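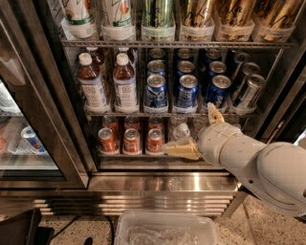
The drinks fridge, with the arm reaching in among the cans.

Can robots do the chores yet? Your questions answered
Last updated 18th March

I write about machines that are meant to save us work, and I get the same handful of emails over and over, so I've put my answers in one place.

Can I buy a robot that does the housework?
Floors, yes. Lawns, yes, if yours is flat and the dog doesn't mind. Anything with hands, no, or not one I'd spend my own money on. I've had 54 emails asking this since November and I wish I had a more exciting reply!

What about shops, then?
A bit closer, I think. A shop shelf has a proper order to it, with the same drink in the same row, and that's a lot kinder to a machine than my kitchen cupboard (three half-empty bags of rice and a jar I can't identify).

Why does everyone go on about fridges?
Because they're a lovely mix of easy and horrible. The cans are all nice regular shapes, but they're shiny, they stand close together and there's a shelf right over the top of them. You and I just shove a hand in and feel our way. A gripper has to get its fingers round one can and leave the neighbours standing, and bottles want a different hold again.

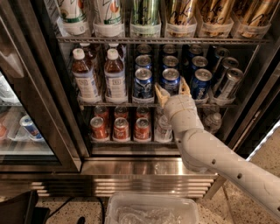 Then there's the glass door to think about, and the rows at the back, which are darker and harder to get at. I asked Minoru Furukawa, who used to fill the fridges at the Jondel shop in Plistembridge, what took him longest. He said turning labels to the front, and I'd never even thought of that one.

Will it be faster than a person?
Not for a good while, if you ask me. I don't mind slow, though. If it can potter away overnight and get the whole lot done by opening time, who cares?

Which job would you hand over first?
Emptying the dishwasher, no contest. Wijaya and Waltari both get mentioned in my inbox a lot, but I haven't tried anything from either, so please don't ask me to pick!

Do you reply to every email?
I try to. Give me 12 days, and longer if you've sent a video.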